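Section 4: Setting up your Lomlow bench and surround

You've got the legs on and the frame standing on its own feet, so the hard lifting is nearly over. This section covers the top, the rails and the three surround panels, and then the first clean. Most people get through it in an afternoon, with a break for lunch before the back panel goes up. It's a lovely bench to put together and the last few steps go very quickly!

Revised Tue 16 November. If your box has an older booklet in it, use these pages for steps 9 to 14 and keep the old one for the parts list.

Before you start

Clear 700 mm of floor on the front side and as much as you can manage on the other three. You'll be walking around the bench a lot and it's no fun squeezing past a wall with a panel in your arms.

You'll need:

The hex key from the frame box (the longer of the two)
A Phillips screwdriver - a hand one, please, no power drivers
A level
A soft pencil
Masking tape
Two clean, dry cloths
An old blanket or a big flattened box

You'll also want a second person for steps 2, 8 and 9.

CAUTION: Don't stand, kneel or sit on the frame at any time, with or without the top fitted.

CAUTION: The panel edges are square and can pinch. Wear gloves when lifting, and keep kids and pets out of the room until the surround is locked.

4.1 Fitting the top

1. Lay the blanket on the floor and put the top on it, pattern side down. Peel the film off the underside only. Leave the film on the pattern side for now (we know, it's tempting).

2. With one person at each end, turn the top over and lower it onto the frame. Bring the back edge down first, then let the front settle. Keep your fingers on the outside of the frame the whole way.

3. Slide the top until the gap at the left and the gap at the right look the same. Check with your pencil: if it fits one side and not the other, nudge a little more.

4. Put the level on the top, first left to right, then front to back. Turn the feet by hand to adjust. Clockwise lifts that corner.

5. Reach under and start all the top screws with your fingers before you tighten any of them. Then work from corner to opposite corner with the screwdriver, a few turns each time around.

NOTE: The screws should be snug and no more. If one keeps turning and never bites, back it out, move on, and see 4.6.

The marble pattern has no right way round. Some people like the heavier veins at the front where they can see them, others tuck them at the back. Have a look through the film before you tighten everything and pick the way that makes you happy, because you'll be looking at it for years.

4.2 Fitting the rails

The rails are the thin edge pieces that finish the border of the top and give the panels something to stand against. The back rail is the longest. The two side rails are a mirrored pair and have an L or an R stamped on the hidden face.

6. Run a strip of masking tape along the back edge of the top, and press the back rail down over it. Mark both ends on the tape in pencil. Lift the rail off, check that your marks are the same distance from each corner, and put it back.

7. Fit the rail clips from underneath. Each one makes a good solid click. Fit the left rail and then the right, in the same way, and pull the tape out once all the clips are home.

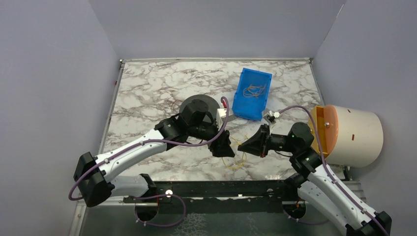
If a clip won't click, take the rail off and check for film caught underneath. It's nearly always film. A tiny scrap is enough to hold the rail up, and forcing it will bend the lip.

NOTE: Older frames (serial numbers below 1714) have a narrower clip slot. The clips still fit, but you'll need to press them in at a slight angle and then straighten them. Your serial number is on the sticker inside the front left leg.

4.3 Putting up the surround

Now the fun bit. The surround is what turns a table into a proper work corner - it keeps offcuts and beads and flour and whatever else you're up to from going over the back, and the plain colour is really easy on the eyes when you're matching thread or paint.

8. Stand the back panel upright on the blanket with the smooth face toward you. The pre-drilled holes go at the bottom. With a person at each end, lift it over the back rail and lower it into the channel. Don't let go yet.

9. One person holds the back panel steady. The other fits the two back brackets, finger tight, using the knurled bolts from bag C.

10. Bring in the left panel and rest its lower edge along the left rail. Slide it back until it meets the back panel. Fit the corner strip on the outside, top bolt first.

11. Do the same on the right.

12. Step back to the front and look at both corners. You want an even line from top to bottom where the panels meet. If a corner is open at the top and tight at the bottom, the bench isn't level, so loosen the brackets and go back to step 4.

13. Tighten everything in this order: back brackets, left corner strip, right corner strip. Then go around once more with the hex key.

14. Give each panel a gentle push near the top. It should move a little and come straight back.

CAUTION: Never leave the back panel standing in the channel on its own. It will feel steady and it isn't. If you need to stop between steps 8 and 10, lift it out and lay it flat.

NOTE: The panels aren't made to carry weight. Hooks, shelves and clamp lamps should go on the Undwood side post (sold separately) or on the wall of your room.

4.4 Peeling and first clean

Go on, you've earned it. Start the film at a back corner and pull it low and slow toward you, keeping it close to the surface. If it tears, put a piece of tape on the loose bit and use the tape as a handle.

Wipe the top with a barely damp cloth, then straight away with a dry one. Do the panels with a dry cloth only for the first week. There's sometimes a faint smell when the film comes off. Open a window and it'll be gone by the next day.

For everyday cleaning:

Crumbs, dust, threads: dry cloth or a soft brush
Glue: let it set, then lift it with an old plastic card
Pencil and crayon: a white eraser, lightly
Ink: a drop of dish soap on a damp cloth, as soon as you can
Oil and wax: warm soapy water, then plain water, then dry

Don't use steel wool, scouring powder, oven cleaner or paint stripper on any part of the bench. If you aren't sure about a product, try it on the underside of the top first and leave it overnight.

4.5 Settling in

Over the first couple of weeks the bench will settle on your floor, more so on carpet or old boards. Check the level again after that and turn the feet if you need to. If you put the bench together in August and the room is heated later in the day, do your check at the same time of day each time, so you're comparing like with like.

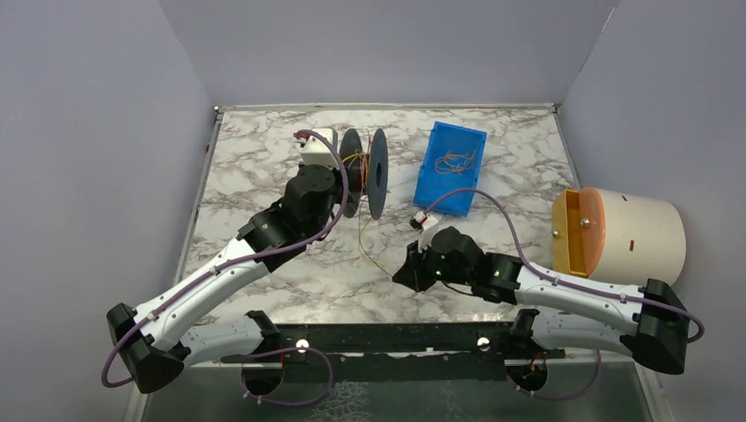 Lighting makes a big difference to how much you'll enjoy working here. A window to one side is the best there is. If you only have a ceiling light, try the bench in two or three spots before you settle on one, and look for where the shadows in the corners are softest. A bulb with a shade on it will save you a lot of squinting, and a matte cutting mat helps too if you do fine work in the evening.

Think about your chair as well. Sit down, put your forearms on the top and let your shoulders drop. If your elbows are pushed up, raise the chair. If you're leaning down to reach, bring the feet up by the same number of turns at all four corners, and check the level one more time. People who mostly stand to work often like the Zorolholm leg extenders, which go on in place of the feet (follow the sheet that comes with them, not this section).

If you're going to run a cord to the bench, bring it in from the front or over a side rail at its lowest point. Don't run it under a panel or through a corner strip. Unplug everything before you move the bench, even if it's only a hand's width to sweep behind.

4.6 If something isn't right

A top screw spins and won't tighten
Use one of the wider screws from bag D, part 3192. Only swap the one that's spinning.

The top rocks when you lean on it
Check the feet first. Then check that all the top screws are in - the middle one at the back is easy to miss.

A rail lifts at one end
Take off the last two clips, clean out the slot with a dry brush, and refit them starting from the middle of the rail.

The panels rattle
A corner strip is loose, or it went on with the short side out. The short side faces in.

There's a gap between a side panel and the back panel
A hairline seam is normal. If you can slide a coin into it, undo the corner strip, push the panel back and start again from the top bolt.

A mark won't come off
Stop scrubbing and put the cloth down for the day! Then try the soapy water again with a fresh cloth. Some marks need two or three goes.

You're short a bolt
Look in the folds of bag C, then in the foam around the back panel. If it's still missing, the spare parts form is at the back of the booklet. Bagheri replacement bolts, size code 258, fit every bracket on the bench.

4.7 Moving the bench later

Take the surround off first, every time, even to go through one doorway. Work backwards from step 13: right corner strip, left corner strip, side panels, back brackets, back panel. Leave the rails and the top where they are. Lift by the frame with one person at each end and set it down back feet first. Put the bolts in a jar or tape them to the inside of a leg, and check the level before the panels go up again.

Section 5 covers the drawer and the side tray.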